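I'm Marisa Grasso, and Widetico is my little sewing school above the old bakery on Fernandes Street. If you've found this page you probably have a shirt with no buttons, or a machine in the closet that scares you. Welcome!

I learned to sew from Usha Shenoy, who ran alterations out of her front room and let me rip out seams for a whole summer before I got to touch the pedal. I was so mad about it (I was eleven). But I still rip a seam faster than anyone I know, and yes, you'll be doing plenty of that here too.

We opened with 2 machines and a card table. These days there's a proper cutting table, a steam iron I'm slightly in love with, and 221 spools of thread, which I know because Jayanthi made me do inventory in August. Jayanthi Raju teaches the evening classes and all the quilting. I do beginners, hems, zippers and anything with stretch.
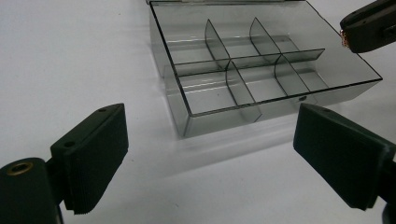
*A divided organizer box, ready for filling.*

Classes are small, six people at most, and we stop for tea halfway through. Bring your own fabric if you like, or dig through the remnant shelf. Most of it comes from Okura, the upholstery shop down the block, so expect a lot of heavy green stuff and the odd gorgeous velvet.

Kids are welcome from age nine. Lefties too, I'm one! We keep left-handed shears on the hook by the door, so please put them back when you're done.

If you want to look around first, come up any time after 3 p.m. The bell sticks, so give it a good push.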